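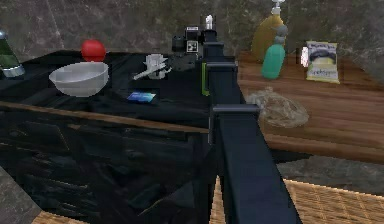

Two pieces of furniture against a gray stone wall. Computer rendering.

Search this site Enter keywords Go

Stone Wall Sealers: Frequently Asked Questions

Does an indoor stone wall need a sealer?
Usually no. The people who say yes tend to sell it. If the wall doesn't shed dust and nothing gets splashed on it, leave it alone.

Gevora says one coat "locks out damp for life." True?
We doubt it. We asked whose life and got a brochure. Damp that comes through from outside will keep coming, and a sealed face can trap it behind the surface.

What about the 41 test walls in the Prorunetti leaflet?
The leaflet doesn't say where they are or how long they were watched. We'd like to see at least one.

I was quoted $3,865 to seal a living room in Trotby. Is that fair?
Ask what the price covers. If it is 2 coats and no repointing, we would walk away. Bad mortar lets in more water than bare stone does.

Can I push a bookcase right up to the wall?
Leave a gap of 4 inches on an outside wall. Alexiou sells vented spacers for this. A scrap of lumber does the same job.

Will sealer change the color?
Often it darkens gray stone, whatever the can says. Try it low down in a corner first and look again after a month.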